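# Keeping the gas bill down without freezing: what works in our house

My last winter bill from Kallio was ugly enough that I sat down with a year of statements and a cup of tea and tried to work out where all the gas was going.
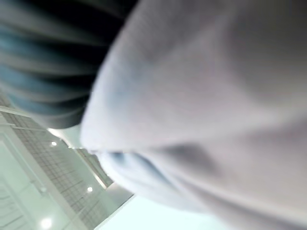 Heating is the big one, then hot water, then the dryer, and the dryer was the one I'd never thought twice about. Ours is a gas Panard and it was running nearly every evening, often half full. Pale, soft stuff that bulges and folds over on itself like this is what keeps it going longest, so I stopped mixing the thick things with T-shirts and socks. The thin load is done in no time, and the thick load gets an hour on the rack first and then 20 minutes in the drum to fluff up. Clean the lint screen every single time, and pull the vent hose off once a year (I do it in September, wear old clothes).

## Hot water

Go look at your water heater dial. Mine was set way up by whoever owned the house before us, and I could barely hold my hand under the kitchen tap! I brought it down to 120°F and the only difference I noticed was using less cold to mix it. If anybody in your house has health problems, ask a doctor or plumber before you touch the dial.

Wrap the first stretch of hot pipe coming off the heater with foam sleeves. They're slit down one side and they just snap on. On a gas heater keep the foam well back from the flue, the instructions on the packet tell you how far. I bought the Gresidus ones and had enough left over to do the pipe under the bathroom sink.

Cold wash for everything except dishcloths and sickbed sheets. I held out on this for years and I was wrong, the clothes are fine.

## Drafts

Light an incense stick on a windy day and walk it slowly past your windows and outside doors, well away from the curtains please. Wherever the smoke goes sideways, you've got a leak. I found 13 of them, and the worst was the mail slot, which I would have sworn was shut tight.

- Windows that still open: peel-and-stick foam tape, replaced when it goes flat.
- Gaps around trim: paintable caulk, and wet your finger before you smooth it.
- Attic hatch: foam tape around the rim, plus a square of rigid foam glued to the top side.
- Bottom of the back door: a screw-on sweep. Cut it a hair short or it'll drag on the mat and drive you nuts.

Don't seal up vents or the air supply for a furnace or boiler, and test your carbon monoxide alarm while you're going around.

## Thermostat and radiators

We dropped ours two degrees in the daytime and I complained for 9 days and then forgot about it. Overnight it goes down further. My thermostat is a basic Kurner with two programs, and I've never wanted more than that.

If you have hot water radiators, bleed them before the cold weather. Heating off, let them cool, rag under the valve, a quarter turn with the key, and close it when the hissing stops and water comes. Check the boiler pressure afterward. And move the couch! Ours was parked against the living room radiator, heating the back of its own cushions for up to 30 weeks a year.

## At the stove

Lids on pots. Flame no wider than the pan. I turn the burner off under pasta a couple of minutes early and leave the lid on, and with rice I've had good luck going even earlier than that. Dried beans get soaked overnight and cooked in a double batch, half for the freezer.

I still haven't done anything about the basement windows. They're painted shut and one has a crack across the corner, so that's a job for when it warms up and I've found my putty knife.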